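## Kitchen tasks: how the collection is going

The simulated kitchen group at Flillow has spent August gathering examples for the Bautista learning system, and we want to tell the other teams where we are. For those who joined recently: a person steers the virtual arm through a household job from start to finish, the run is saved, and later the system learns from all the saved runs together.

Our present task family is the microwave. The operator gets a short written instruction, for example to take a bowl out or to close the door, and must do it with one arm in a kitchen which is new for them. Each kitchen has its own colours, handles and layout. The blue one, which we call Grutstead, has become the favourite of the operators, perhaps for its brass knobs. It is also the one where they complain most, as the microwave is high, over the oven, and the arm must reach up past the oven handle.
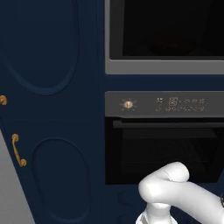 *Grutstead kitchen, with the arm in front of the lower oven.*

We planned 80 runs in this kitchen and 72 are accepted. The other runs are not lost, but they need to be repeated. Most of them had the same fault: the operator stopped for a long time in the middle, thinking what to do next, and the system would learn the stop as a part of the job. Please remember that a slow run is fine. A run with a long pause is not so useful, and it is better to press reset and begin again.

A second point is the starting position of the arm. In the first week we always began from the same place, and the result was a set of runs which looked almost like copies. Now the start is changed a little each time — sometimes lower, sometimes more to one side — and the operators should not correct it before they begin. The correction is also a movement, and it should be inside the recording.

We save each run from 2 camera views. Please look at both before you mark a run as accepted. The bowl can be easy to see in one view and hidden behind the arm in the other.

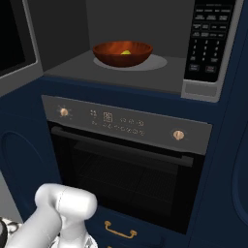 *Page last changed: Saturday, 16:40, Draltovham office*

With the microwave door open, the deep bowl near the middle of the cavity gives a clear target for the eye, but what is inside it is harder to judge. Only a small yellow-green piece of food shows over the inner side. When you write the label for such a run, write "food item" if you are not sure what it is. We found 24 labels where two people had chosen different names for one object, and these are being cleaned now.

The next kitchen will be opened when the last eight runs are in. If you would like to try steering the arm for an hour, write to the kitchen list and say which mornings are good for you. Experience is not needed, and there is a practice room where no run is saved.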